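Flonalon: a fan-kept dataset of idol appearances on Korean music and variety shows

Version 4, April refresh

What is this

Hi! Flonalon is a table of TV appearances by Korean pop groups and soloists, put together by me over a silly number of evenings. Each row is one act on one episode of one show. It started as a text file where I kept track of which of my favorites had been on which music program, because I kept losing arguments about it, and then it grew columns, and then it grew a second tab, and now it has a README.

The current release has 1729 rows covering 36 shows. Of those rows, 1321 are what I call confirmed (more on that further down, please read it before you make a chart and post it somewhere).

If you only want the data, grab appearances.csv and go. If you want to know why some cells are blank or why your group seems to be missing a whole comeback, keep reading.

What's in the folder

appearances.csv is the main table. One row per act per episode.

shows.csv lists the shows, with the channel type (terrestrial, cable, web) and whether it's a music program, a talk show, a variety show or something I couldn't place.

acts.csv has the acts and their alternate spellings. Romanization is a nightmare and I have made my peace with it. There is one main spelling per act and then everything else goes in the aliases column, split by semicolons.

notes.txt is where I write things down when a row is weird. It's long and the tone is uneven. Some of it was written at 3 a.m. during an awards show stream.

Columns in appearances.csv

row_id: a number. Row numbers never get reused, so if you see a gap, a row was removed, and notes.txt should say what happened to it.

act_id: matches acts.csv.

show_id: matches shows.csv.

air_date: the date it went out in Korea, in Korean time. If you watched it live from the US, your calendar probably said the day before. This is the number one thing people write to me about!

kind: stage, interview, guest, panel, host, clip. "Clip" means the act only turned up in footage that was shown on the program, like a music video playing behind a ranking. I went back and forth on whether to keep these and decided to keep them but label them, so you can throw them out in one line.

members: which members were there, if I know. Blank means I don't know. It does not mean everybody. For solo acts it just repeats the act.

prerecorded: yes, no, or blank. Mostly blank, to be fair. It's hard to tell unless somebody who was in the audience wrote it up.

status: confirmed, likely, or rumor.

source_type: broadcast, official_clip, listing, fan_account, press.

About the status column

Okay, this is the part I care about. "Confirmed" means I watched the thing myself, either the broadcast or an official clip. "Likely" means it was in the published lineup and a fan account written that day agrees with it, but I haven't seen footage. "Rumor" means somebody said so and I couldn't find anything either way, and I wrote it down so I'd remember to look again.

Published lineups are less reliable than you'd hope. Acts get added late, acts get pulled, and a listing that's copied around forums for years never gets corrected. I found one appearance that four separate fan wikis had listed, all four tracing back to the same blog post, and the episode had been bumped for a soccer match. So a lineup by itself never gets a row above rumor.

Please, please filter on status before you count anything. I've seen a screenshot of a bar chart made from an early version that had the rumor rows mixed right in, and people were very upset in the replies, and half of what they were upset about hadn't been checked by anyone.

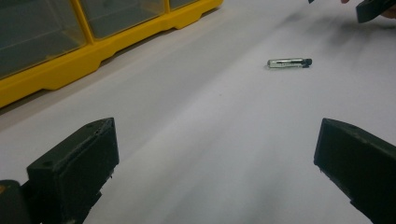 The other thing to keep in mind is that a missing row isn't proof of anything. I know why a lot of people want this data. They want to show that a certain act is being kept off TV, and some of the time I think they have a point! I've got my own opinions and I'll happily bore you with them. But an act with no rows for a year could be on tour in Japan, or in the military, or between labels, or it could just be that I haven't gotten to that year yet. The table can tell you who was on. It can't tell you who asked to be on and got turned down, or who never asked.

If you're writing about absences, use the coverage column in shows.csv. It tells you which years of each show I've gone through from start to finish. Nineteen of the shows are fully covered for the years I list. For the rest I've only done patches, usually because somebody asked me about a particular group and I went down that hole and came back up with a month or two of episodes.

How it gets made

I work through one show at a time. I start from the official clip channel if there is one, go episode by episode, and type in every act I see. Then I go to the listings and look for names I missed. Then I go to the fan accounts, which I read in Korean slowly and in Japanese very slowly, and I don't use machine translation for names anymore after it turned a rookie group into a brand of soup.

There's a little script in the folder called Jadon that checks the table for dumb mistakes. It catches things like an act appearing before its debut date, the same act entered twice on the same episode, or a show airing an episode on a day it never airs. Jadon doesn't fix anything, it only complains, and you have to go look. To run it you need Python 3 and nothing else. Put it in the same folder as the csv files and type:

python jadon.py appearances.csv

It'll print the row numbers it doesn't like. A few of them are fine (holiday specials do air on odd days) and those are listed at the bottom of notes.txt so you don't have to chase them again.

Known problems

Sub-units are a mess. When three members of a nine-member group go on a show under the unit's name, that's one row for the unit and nothing for the group. When three members go on as guests under the group's name, that's one row for the group with the members column filled in. I've tried to stick to that. I haven't always managed it, especially in the older rows.

Acts that changed their name keep one act_id the whole way through. Acts that split and went on under two names get two, starting from the split, and the old one stays with the earlier rows. I went with this because every other way I tried made me want to lie down.

Web shows are thin. There are so many of them and they come and go, and some have been taken down with nothing left behind but a thumbnail. I put in the ones I could still watch.

Year-end festivals are left out entirely. They're long, everybody's on them, and collab stages break my columns. I may do them as a separate file someday.

Radio isn't in here, even "visible radio" with cameras in the booth. I get asked about this a lot. If it had a radio time slot, I count it as radio.

Encoding: the files are UTF-8. If you open them by double-clicking in Excel, the Korean will likely come out as garbage. Use the import menu and pick UTF-8 and it'll be fine. Please don't send me a fixed version with the Korean column deleted. (Twice!)

What changed in this version

Added the prerecorded column. It was a request and I grumbled about it, but I've come around.

Went through the cable talk shows again and moved a bunch of rows from likely to confirmed after official clips were put back up.

Took out duplicate rows that came from a merge with Oltisbridge, an older fan list whose owner kindly let me fold it in when they stopped updating. Their list used broadcast week and mine uses broadcast day, so the same stage was sometimes in there twice, six days apart. I think I got them all. If you find one, tell me!

Renamed "performance" to "stage" in the kind column. If you had code that looked for the old word, sorry, it'll come back empty.

Sending corrections

I love corrections. Send the row_id, what's wrong, and where I can see it for myself. A link to an official clip is best. A link to a fan account from that day is good. "Everyone knows they were on that episode" is not going to move me, even if you're right.

If you want to add a whole show, ask first so we don't both do it. Somebody and I once each spent a weekend on the same variety program.

I read messages mostly at night and I'm slow during comeback season. If I haven't answered in a month, poke me.

Using it

Do whatever you like with the data as long as you aren't selling it. A credit to Flonalon would be sweet. If you quote a number, say which version you got it from and which status values you counted. There are no video files, pictures or subtitles in here, only the table, so please don't ask me for episodes. I don't have a stash.

For a paper or a class project, you can cite it as:

Lévesque. Flonalon: idol appearances on Korean music and variety programs. Version 4.

Next on my list is the afternoon talk shows, and after that I'd like to fill in more of the members column for the older music program rows, starting with the ones where half the group was out sick and the fan accounts all disagree.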